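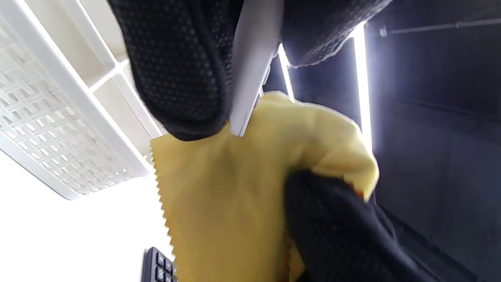 yellow cloth, bunched up

Forum > Small business & workplace > Carbon and energy

Topic: Which base year for our footprint??

driston_dee
Hi all. 28 staff, two units on the Gernwood estate. Biggest customer now wants a carbon target from us by end of October. Fine, but a target against what year? Only got decent meter readings for the last two. The year before we had one unit not two so the numbers look lovely and small. Boss wants to use the most recent year, it was a bad one so any cut looks good. Feels a bit off to me. Thoughts

kettleon
Most recent full year. Best data. Done. Don't overthink it, the customer wants a number on a form

mossbank38
Disagree with kettleon. If last year was a freak year you're setting yourself an easy ride and anyone who looks at it will see that. Average the two years you've got. Write down that you did it and why.

driston_dee
It was freak-ish. Heating stuck on in unit 2 for most of the spring. 19% more gas than the year before, same floor space

kettleon
ok that is a bit freakish. Still say averages confuse people

Wuisan
Do you want an absolute target or per something (per head, per £ of sales)? Matters more than base year imo. We went per £ of sales, sales went up, per £ figure dropped 17% and the actual tonnes went UP. Customer was not impressed when they asked for the tonnes.

mossbank38
This. Absolute every time.

tarn_end
Not every time. If you're a growing firm absolute is brutal. We took on a second shift and blew through ours in four months, nothing wasted, just more work coming in. Report both, set the target on one, be clear wich one.

Wuisan
Fair. Both is what we do now

driston_dee
Boss will want per £ of sales, I can tell you that now. We're growing a bit. What about the vans, do they go in? Leased not owned

mossbank38
If you buy the fuel yes, put them in. Fuel cards will give you litres, use litres not pounds. Prices jump about too much

kettleon
leased vans I left out first year and no one asked

mossbank38
And then you put them in the second year and your total jumps and you have to redo the base year. Ask me how I know

kettleon
...yes ok that did happen

tarn_end
Dee have you got a spreadsheet or are you paying for something? We had Ila for a year, nice charts, didn't help with any of this. Back on a spreadsheet

driston_dee
Spreadsheet. One tab per unit, one for vans. Going with the two year avarage, both figures reported, target on absolute if I can get it past him. Will post what he says

kettleon
he'll say most recent year

driston_dee
He's said most recent year. Going back in after lunch with the gas bills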